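The Second Reel

Lejla Hoxha had 21 minutes of film and no ending. The actor who played the father had gone home to Zosthorpe with a bad back, and the theater in Puvside wanted the finished picture by morning.

She sat in the cutting room with Gorazd Georgiev, who had written the songs. He had his coat on. He had been about to leave since supper.

"Play the wedding again," he said.

She played it. The bride came down the stairs, the band started, and the father turned from the window as if someone had called him. Then the shot ran out.

"What was he supposed to say there?"

"He forgives her. It's a page and a half."

"Can he forgive her without the page and a half?"

Lejla ran it back. Ermira Janevski had played the bride with a cold, and you could hear it in her one line. They had paid her 200 for the week and she had sent half of it back when the money got tight. Lejla had not cashed the check.

"There's the song," Gorazd said. "The slow one. You cut it in October."

"You told me to cut it."

"I was angry with you."

She found it in a can under the bench. It ran longer than she remembered. She laid it over the turn from the window, then over the stairs, and went back and let it start earlier, while the guests were still finding their chairs. Gorazd took his coat off and hung it on the door.
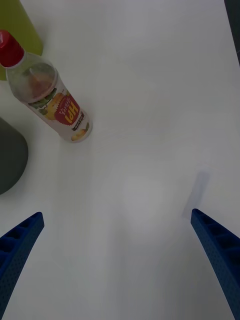
Illustration for "The Second Reel"

At four the phone rang. It was Estíbaliz Zabala from the theater, asking if she should tell people to come.

"How many have you sold?" Lejla asked.

"Forty-six. The house holds 350."

"Tell them to come."

She hung up and threaded the reel again. Gorazd was asleep in the chair with his mouth open. On the screen the father turned from the window, and the song was already playing – a little too loud. She reached over and brought it down.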